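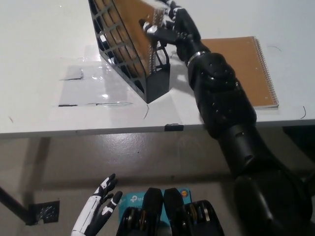 Stationery > Desk Storage > Reviews

I have owned the Pruler magazine file for nine months now, long enough to have stopped being polite about it. It was bought in a fit of self-improvement, the same week I decided I would keep all my bank statements in date order and learn to bake rye bread. The bread went the way you'd expect. The file is still on my desk.

It's a plastic upright holder with open latticed sides, the sort every office has had since the seventies, and Pruler would like you to believe theirs is different. The leaflet (there is a leaflet) talks about "breathable storage". My gas bills have never struck me as short of breath, but I suppose they're grateful.

It arrives flat. You fold up the sides and press seventeen little tabs into their slots, and sixteen of them go in like a dream. The last one took me most of a cup of tea and the handle of a butter knife. Once it's in, though, it's in, and I've dropped the whole thing down the stairs since without losing a corner.

How much does it hold? Pruler says 200 sheets, and I'd call that fair if your sheets are flat, clean and all the same size. Mine are takeaway menus, a boiler manual and a wad of sewing patterns folded by someone in a temper. With that lot the sides begin to bow at nearly 100, and after that everything at the back slumps forward and curls. Spiral notebooks are a mixed blessing. They stand up nicely and keep the floppy stuff straight, but the wire catches on the lattice if you pull at an angle, and then the file comes with it. Lift straight up and you'll be fine. I remember this about half the time.

The grid sides do let you see what's in there, which I counted as a plus until I noticed how much of what's in there I'd been hoping to forget. They also let dust in. A damp cloth does nothing, as the holes are just smaller than a finger. Take it to the shower.

I had the Tavport one before this. It was solid cardboard, prettier, and it went soft at the bottom in its first October next to a leaky window. A friend swears by her Böttcher, all steel, and it is lovely, but it weighs as much as a cat and has scratched her shelf. The Pruler has no looks to speak of and rubber feet that really do grip. I know which I'd buy again, though I'd want it in something other than black, and they only do black.

Points off for the label holder, which holds no label I have been able to find in any shop. Mine says "MISC" on masking tape.

Four stars. It would have been four and a half without the butter knife.

Filed under: Paper, Piles & Putting Away
17 comments | 9 shares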